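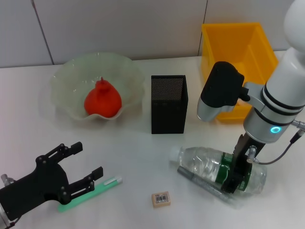
Gandside Phone Club, minutes of the October meeting

Started at 7:10 pm, because the projector wanted an update and I let it. I took the minutes again, so any mistakes in here are mine. We had 28 people in the room plus a handful on the call, and the call dropped once during the battery item (sorry, folks, I've tried to fill in what you missed below).

Last month's minutes
Approved with one fix. I'd written that the Sullside store takes trade-ins with cracked backs. It takes them with cracked screen protectors. Big difference, and I've changed it on the site.

Loaner phones
We own 10 loaners now and all but two are out. Both of the ones in the drawer are the small-screen models, and I do wonder if we should stop buying small phones just because I like them! Agreed that a loan stays at one month and you can renew once if there's no waiting list. Please wipe the phone before you bring it back. I spent an evening last week trying to get past somebody's screen lock and I don't want to do that again.

Long-term report: Landitov midrange phone
This was the main item and it ran long. Three members have been using the Landitov since spring, and they mostly agree. The screen is lovely, the speakers are fine, and the fingerprint reader is slow if your thumb is even a little bit cold. The camera got the most talk. Daylight shots are good, night shots go mushy, and the zoom is there mainly so it can be printed on the box. One member thinks it beats phones that cost a lot more, and another one laughed out loud at that, so we'll do a proper blind comparison next time. Bring your own night photos, same subject if you can manage it (the clock at the bus station was suggested), and take the phone's name off the file.

We also went around on the price. It's $400 here in Gandside and the same in Sullside, so there's no point in driving over. I said I'd pay that for the screen alone. I was outvoted pretty loudly.

Battery and charging
Two of the three Landitov owners get a full day. The third one doesn't, but also plays games all through lunch, so we left that one open. There's no charger in the box. Several people were grumpy about this and so am I — I've got a drawer full of old ones and none of them charge it at full speed. We'll put a list on the site of chargers members have tried with it. Send me yours, with the wattage if you can read the tiny print.

Software updates
Short one. The last update moved the flashlight button and everyone hates it. You can move it back by holding down on the quick settings panel and dragging. I showed this on the projector and got actual applause, which I'm putting in the minutes.

Repair night
Hồ, the repair shop next to the bakery, has offered us their back bench for an evening of battery swaps. You'd pay for the part and do the work yourself with one of their people watching. Agreed to say yes. I'll ask which models they can get batteries for and put up a sign-up sheet.

Any other business
Somebody left a gray phone case on the windowsill. I have it.
The kettle is fixed.

Next meeting
Same room, same time, blind camera test first and then foldables if we get to them. Finished at 9:05 pm.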